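Robots on the wipe-down and bins rota - what has it changed where you work?

Started in: Work and Workplaces > Cleaning and Facilities
Thread opened Wed 2 December

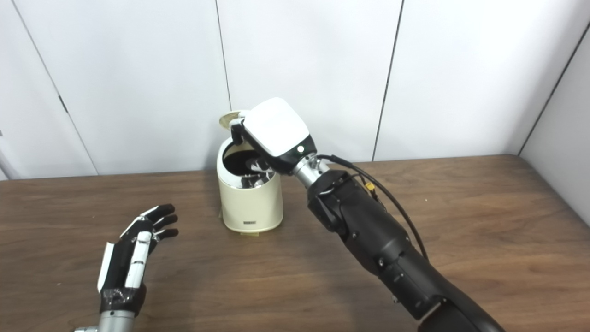 Post 1 - mopbucket_kelham

We have had one of the two-armed ones at Kelham for a while now, doing tables, small bins and canisters on the office floors. I work the evening shift there. I would like to hear from people at other places who have had the same or something like it, mainly about hours and who ends up doing what.

What has changed for us so far:

Nobody has lost their job. Two people who left were not replaced.

The desk and kitchen rounds used to be split between all of us. Now one person "minds" the robot and the rest do toilets, stairs and floors. So the nicer part of the shift has gone and the heavier part is what remains.

The minder gets no extra pay. It was described as a lighter duty.

We have a meeting in February about next year's rota and I want to go in with something better than moaning. What did you ask for, and did you get it?

Post 2 - tabardandtea

We are on a contract with Emar, different building, similar set-up. Same thing with the duties. Before, if your back was bad you could swap and do the kitchens for a night. There is no swap now because the kitchens are the robot's.

We asked for the minding to rotate nightly and got that. It took one email from the five of us together. Ask for it in writing though, as our supervisor kept changing it back when we were short.

Post 3 - Nightbus_38

I am going to disagree a bit. I do the minding most nights by choice and I like it. My knees are not good and I was close to packing the job in. The site I'm on is an Emar one as well, so possibly we have different managers.

You do have to stay near it. It is slow with anything that has a lid, and reaching down inside something is slower again. I use the time to restock the cupboards on that floor. I get that it is not fair on the ones doing three sets of stairs, but it has kept me in work.

Post 4 - mopbucket_kelham

Fair enough, and nobody here wants that taken off you. My point is that it should be a proper role with a rate, then people could apply for it. At the moment it goes to whoever the team leader gets on with.

Post 5 - grout_and_about

How long does it take over one of those lidded canisters? In the picture it has one hand right in the top. I could have the thing emptied, wiped and back on the table in the time it takes to read this.

Post 6 - mopbucket_kelham

A lot longer than you or me. But it does them after we have gone home as well, which is the bit that counts for the managers. They don't compare it with a person per item, they compare it with the whole night.

Post 7 - XueOps

I'm on the other side of this, I plan shifts for a cleaning firm, so take it as you like. I work with a system called Xue which gives the robot its list and gives us a report in the morning.

A few things that might help at your meeting.

The business case will have been made on hours. Ask to see which hours. At our place it was 300 hours over the contract year, and when we went through it a good part of that was work that had never been done properly in the first place. So it was new cleaning, and it did not replace anyone's time. Once that was on paper it was hard to justify leaving posts empty.

Ask what time is allowed for minding. Ours was put down as zero, because the sales paperwork said it would run on its own. It runs on its own on a clear floor. In an office where people leave their bags and chargers about, somebody has to go round first.

Ask who fills in the fault log. If it is the cleaners, that is a task and needs minutes against it.

Post 8 - tabardandtea

The going round first is a big one. We call it pre-tidy. It was never in our job before, we cleaned around people's stuff. Now we have to move it so the robot can do the surface, then move it back. I have been accused of moving someone's glasses case. I had, because I was told to.

Post 9 - Nightbus_38

Agree with that. I won't touch personal items any more. If a desk is not clear it goes on the list as skipped and that is that. The office staff complained at first and then started clearing their desks.

Post 10 - grout_and_about

I think you are all being too polite. Every firm that brings these in says nobody will lose their job, and then they just stop replacing people. Two gone at Kelham already. Give it another contract and it will be two more. You are training it for them as well, every time you fill in that log.

Post 11 - XueOps

Some of that is right. Posts do go when people leave, and I have seen it done on purpose. But I have also spent four months advertising an evening post at one site and had no one turn up to the interview. Both things happen. I would not tell anyone their hours are safe and I would not tell them they are finished either.

Post 12 - grout_and_about

Pay more and they would turn up to the interview.

Post 13 - XueOps

I don't set the rate, but yes, probably.

Post 14 - manderora_stores

Different trade, I am in the stores at Manderora, but we went through this with picking. What we did that worked:

Kept our own diary for a month. Each person wrote down every time they had to stop and help the machine, what for, and how long. Just a notebook on a string by the door.

We had 500 entries by the end of it. The firm's own report had a fraction of that, as it only recorded a fault when the machine stopped completely. It didn't record someone turning a box the right way up for it.

We took the notebook to the meeting and got a paid grade for the people looking after it. It is not a fortune. It also meant there was training, and two of the older lads who were dead against it are now the ones who get called when it plays up.

What we did not get was the old rota back. That went and it stayed gone.

Post 15 - mopbucket_kelham

That is really useful, thank you. We could start a notebook this week and have plenty by February. Did you put names in it? A couple of ours will be worried about looking as if they can't manage.

Post 16 - manderora_stores

No names. Time, place, what happened, minutes. We agreed that at the start and I think it is why people filled it in.

Post 17 - Nightbus_38

Could I ask that you also write down the things it saves you? I know that sounds like I am on their side. If the notebook is only complaints they will say so straight away. On my floor it does the high-touch wiping every night without fail, and before that it was done when we had time - meaning Mondays.

Post 18 - tabardandtea

I don't mind that. Put both in. I would still rather have my kitchens back. It was the one part of the night when you saw anybody, the late workers would be making a tea and you would have a chat. Now I can do a whole shift and only speak to the security desk. It's not something you can put in minutes, but I would say it at the meeting anyway.

Post 19 - mopbucket_kelham

I will say it, because two of ours have told me the same.

So the list I am taking in is:

Minding to be a named duty with a rate, open to anyone, and rotated unless someone has a health reason to keep it.

Minutes allowed for pre-tidy and for the fault log.

No handling of personal belongings. Desks not cleared are skipped.

Sight of the hours the robot was bought on, and what has been done with them.

The two empty posts to be discussed, even if the answer is no.

Anything missing?

Post 20 - XueOps

Lone working. If one person is minding on a floor and everyone else is on the stairs, check what your risk assessment says. Ours had not been updated since before the robot came in, and it assumed pairs.

Post 21 - grout_and_about

And get the minutes of the meeting sent to all of you, not just the team leader. I still think you will be back on here in a year with a smaller crew, but good luck with it.

Post 22 - mopbucket_kelham

Both added. I'm back on shift tonight so the notebook is going up by the cupboard. I will post after the meeting.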